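Vy Ung
March 2026

1/ Notes on a fault that cost us most of a week. We run a mobile base in a simulated kitchen before anything goes onto the real one at Mendale. The task is plain: drive to the counter, stop, hand over to the arm planner. It stopped late. In 7 of 20 runs the base footprint ended up inside the cabinet.

2/ No crash, no error, no contact event in the log. The run was marked as a success every time, and the summary page was all green. Hưng Bạch only caught it by reading the final poses by hand.

3/ The map is simple. One corridor, tiled floor, L-shaped counter at the far end. The short leg of the L comes toward you and tucks in behind the right-hand wall.

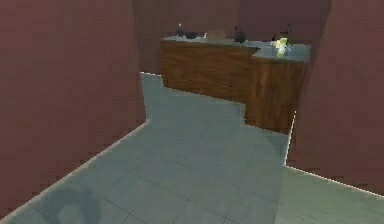 4/ First suspect was odometry drift. Ruled out. We fed the planner ground-truth pose and got the same result, to the millimeter.

5/ Second suspect was the stop distance. It was set to 10 cm from the nearest obstacle and the controller held it correctly. The trouble was what it took to be the nearest obstacle.

6/ The counter has two meshes: the one you see and a collision mesh the physics uses. After the last asset update the collision mesh for the short leg was exported at the old depth. Looks fine on screen. The physics thinks the cabinet front is further back than it is.

7/ So the base stopped 10 cm from a surface that was in the wrong place. Long leg fine, short leg bad. That explains 7 and not 20 – the goal sampler picks the long leg more often.

8/ Next check was the long leg, close up, with the items left in their default spots along the back.
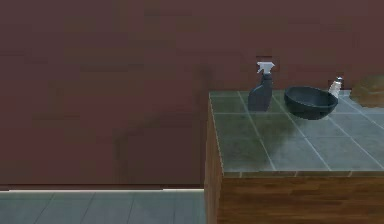

Spray bottle, bowl and small bottle at the back of the counter.

9/ Those all came back clean. Collision shapes match the visible ones, so the update only broke the one cabinet piece.

10/ The part that bothers me is the contact monitor. It reads from the same collision mesh as the planner. If the mesh is wrong, both are wrong together and they agree with each other. We had been counting that as two checks.

11/ Changes made: the build now compares visible and collision bounds for every fixed asset and fails on a gap over 3 mm. The contact monitor gets its own geometry, built from the visible mesh. Slower, but separate.

12/ Every short-leg result since the December asset update is withdrawn. Hưng is rerunning them now. Nothing from that set goes to the real base until they are done.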